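5 min read

Extra time should go from the early rounds of the Stikurstead Cup, and the replay should come back in its place. I have held this opinion for years and kept it mostly to myself, but after this season's second round I think it deserves a proper airing.

Filcombe played Melnychuk Athletic on a heavy field in front of 573 people. It was 1-1 after 90 minutes, and a good 1-1, with both teams trying to win it. Then came 30 minutes of extra time in which neither goalkeeper made a save. The players were finished. Two of the Filcombe back line had cramp, and Melnychuk had used all of their substitutes and were carrying a midfielder who could only walk. Everyone in the ground knew it was going to penalties, including the players, who played like it. Melnychuk won the shootout 5-4 and Filcombe were out.

I don't have a complaint about the shootout itself. Penalties are a fair enough way to end a game that has to end that night. My complaint is that this game didn't have to end that night. The next round was more than three weeks away. There was room for a second match, and in the old days there would have been one.

The cup dropped replays when Clekora took over as sponsor. The reason given then was fixture congestion, which is a real problem at the top of the sport. Clubs with internationals, European games and two domestic cups can't find a free night in the winter, and I understand why they want every tie settled in one go. Our clubs are not in that position. Filcombe play one league game a week, and in some weeks they play none. They train twice. The congestion argument was borrowed from clubs with a different calendar, and it doesn't fit ours.
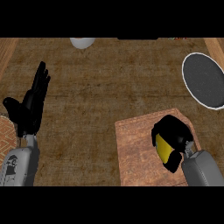
Would a replay mean more soccer than tired part-time players can manage? It would mean 90 more minutes with several days of rest in between, and most players I have asked would take that over 30 minutes on top of a game they have just played.

Thirumalai Chowdary, who coached in this league before moving into youth soccer, put it to me in terms of work. His players had jobs to get to in the morning. A midweek game that kicked off at 7:45 and went to penalties finished well after 10:15, and the visiting team still had a bus ride ahead of them. He used to plan substitutions around who had an early shift. He said he once took off his best passer with the game level because the man had to be on a loading dock at five. A replay would have cost that player another evening, but one he knew about in advance and could arrange with his boss.

Then there is the money. I don't want to overstate it, because nobody gets rich from a cup game at this level. But when Filcombe last had a replay, 619 people came to it, which was more than came to the first match. People had seen a good draw, or heard about one, and wanted to know how it finished. A club that size feels an extra gate. It pays for the floodlights for a while, or a new set of goal nets, and the snack bar does well out of it too. The other club takes its share and has the same experience from the other side. In a shootout, the whole thing is settled in ten minutes and there is nothing further to sell.

The strongest argument against me came from Siamak Fallahi, who refereed in the county for a long time and doesn't like replays at all. He makes a few points and I think he is right about some of them. Officials are short already, and every replay needs another crew. Travel is expensive, and the club that drew away from home may have had a long trip in the first match and now has to host, with stewards and everything else, at short notice. He also says that replays favor the bigger club, because an underdog who holds on for a draw usually gets beaten the second time.

On the officials I have no good answer, except that a round usually produces only a few draws and the league finds crews for rearranged league games all winter. On travel, the cup is drawn by region until the quarterfinals, so the trips are short in exactly the rounds I'm talking about. As for the underdog, I suspect he is right that they lose more replays than they win. But they get a home game against a bigger club out of it, with the crowd that brings. If you offered most small clubs a coin toss tonight or a full house on their own field next week, I believe a lot of them would take the full house.

Weather is another objection, and a fair one. A replay that gets rained off twice starts to push against the next round, and everybody remembers the year when one tie took until March. That can be handled with a rule. Give the clubs one replay date and one backup date. If neither can be played, settle it on penalties at whichever ground is fit first. The replay itself should have no extra time either. If it is level after 90 minutes, go straight to the spot.

I would keep the quarterfinals and semifinals as they are now. By then the calendar is tighter, the distances are longer and the league season is reaching the point where clubs are thinking about promotion. The final has to be decided on the day, for obvious reasons, and I would leave extra time in place there. The players know it's the last game and they will find something for it.

The competition rules come up for review in July, and any member club can submit a change. It needs one club to propose and another to second. I would like to see Filcombe do it, though I understand they may not want to look like they are sulking over a lost shootout. Melnychuk would be a better choice. They won the thing, so nobody could accuse them of sour grapes, and their manager said afterward that he would have been happy to do it all again the following week at their place.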